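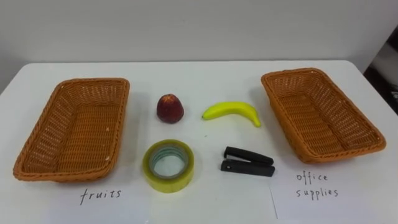
What Is Sorting?

Sorting means putting things that are alike in the same place. People sort every day. They put spoons with spoons and socks with socks. A library sorts its books, and a grocery store sorts its food. The Rellbridge Children's Learning Center has prepared this page to show young readers how sorting works.

Choosing a Rule

Every sorting job needs a rule. The rule tells you where each thing belongs. "Things we eat" is one rule. "Things we use in an office" is another. A banana belongs with the first group, and a stapler belongs with the second. A toy banana may follow the same rule as a real one, as long as everyone agrees before the sorting begins.

Rules can change. An apple and a red crayon do not belong together if the rule is "food." They do belong together if the rule is "red."

Choosing a Place

Each group also needs a place of its own. Baskets are a good choice. A low basket lets you look inside and see what is already there. Woven baskets are made by passing strips over and under each other, again and again, until they form a floor and sides.

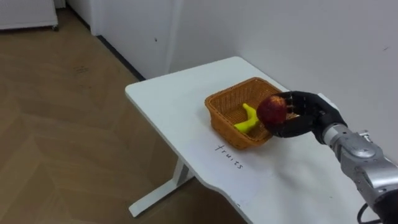

A yellow toy banana in a woven basket, with a red apple held near the rim.

Bananas and apples do not look alike. One is long and curved, and the other is round. They share a basket when the rule is "fruit." If the rule were "yellow," the apple would need to go somewhere else.

Try It Yourself

Ask an adult for 2 baskets or boxes and 4 small objects. Place the objects on a table between the baskets. Say your rule out loud, then put each object where it belongs. When you have finished, take everything out and sort again with a new rule.

Words to Know

Group: things that belong together.
Rule: the idea that decides what goes where.
Woven: made by crossing strips over and under.

Written by Virgil Onu. Reviewed by Balakrishnan Hegde.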